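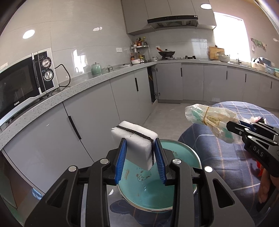 Kulura is a fish and rice town on the south side of the bay, and most visitors eat there on the way to somewhere else. Nilmini Sikder has cooked at Sillumska, on the harbor road, through four changes of menu. She agreed to talk between lunch and dinner service about smoked mackerel curry, the dish most people order there, and about where else in town to eat.

The curry begins with the fish, which is split, salted and hung over coconut husk. Sikder does not use wood. "Wood smoke is fine for something you eat cold," she said. "In a curry it goes bitter after twenty minutes on the stove. Husk burns cooler and the smoke is thinner."

The fish hangs overnight and is picked by hand in the morning. The sauce is onion, green chili, tamarind, black mustard seed and thin coconut milk. Thick coconut milk goes in at the end, off the heat. She does not use tomato. Asked about the versions with tomato sold near the bus station, she said they were a different dish and that some of them were good.

"Tamarind gives you sour without water. If I add tomato I have to cook the water out, and by then the fish has broken up."

The rice is a short red grain, parboiled, from farms north of the town. It takes longer than white rice and does not hold well, so the kitchen cooks it in small batches. Orders placed after nine in the evening may come with white rice. The menu does not say so. Sikder said the waiters are supposed to.

Her business partner, Tanvir Barua, buys the fish. He is at the landing before five and deals with 2 boats. In October the mackerel run large and oily, which suits smoking. By the new year they are leaner, and the kitchen shortens the salting to compensate.

"People ask for the same plate all year," Barua said. "It's the same recipe. The fish is different."

A plate of the curry with rice, a lentil side and pickled lime costs 3000 at Sillumska. The same order at Bhattacharjee, the older dining room behind the market, comes to 2908 with the service charge included. Sikder did not object to the comparison. She trained there under Dilani Sheikh, who still runs the kitchen, and she sends customers over when her own tables are full.

"Go for the crab," she said. "Dilani cooks it in the shell with pepper and curry leaf, no coconut. Ask for it when you sit down, it takes forty minutes. Don't order it with the noodles."

Bhattacharjee takes no reservations. The line is shortest before noon. The front room has fans only, and the back room is air-conditioned but is usually given to large families.

For breakfast she named Flustunik, a counter with stools that sells rice pancakes, egg pancakes and a coarse coconut relish. It opens at six and closes when the batter is finished. The batter is fermented with palm toddy, which gives it a sour edge and a lacy rim. Kamrul Uddin, who owns the counter, makes one quantity a day and has no plan to make more.

"The batter has a window," Uddin said when reached by phone. "Before it, the pancake is flat. After it, it tastes like beer. I can serve one bucket inside the window."

Sikder was less interested in the newer places along the seawall. The grilled prawns there are frozen for much of the year, she said, and the price does not reflect it. She made an exception for the fried squid, which is landed locally and cooked to order at most of the stalls. It should be eaten standing up, with the chili vinegar from the bottle and none of the mayonnaise.

On heat, her advice was practical. The kitchen does not reduce the chili for visitors unless asked, and the curry base is made in the morning, so there is a limit to what can be changed. Extra coconut milk can be added to a single portion. Plain yogurt is available and does more than water.

The one dessert at Sillumska is a steamed custard of palm sugar, egg and cardamom. It comes from Latifa Erraji, who bakes out of her house two streets away and delivers it in the afternoon. Sikder has asked her for the recipe and been refused.

"She told me the sugar and the eggs," Sikder said. "She won't tell me how long."

Sillumska is open for lunch and dinner and takes cash only.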